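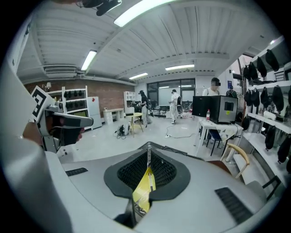

White ceiling, white beam.

Thread on getting our water bill fixed, for anyone else on the Drargate supply.

1/ Our July bill was for 647 dollars. The one before it was 28. Same two people in the house, no pool, no new lawn.

2/ I shut off every tap and watched the meter for an hour. It didn't move. So no leak on our side.

3/ Then I read the number off the dial and compared it to the bill. The bill said 3,494. The dial said 3,449. Somebody had swapped two digits.

4/ Called the office and got Guoqing Wan in billing. He asked for a written request with the meter serial number. You can't do it by phone.

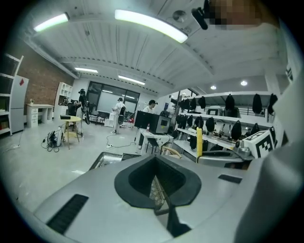 5/ Mail it or drop it off. I dropped mine off and got a stamped copy. Keep the copy.

6/ They sent a reader out nine days later. Corrected bill came the week after that. The late fee stayed on, so I had to call again and ask for it to come off.

7/ Jinlong Du on our street had the same thing last year and just paid. He's asking for his back now. Will post if he gets it.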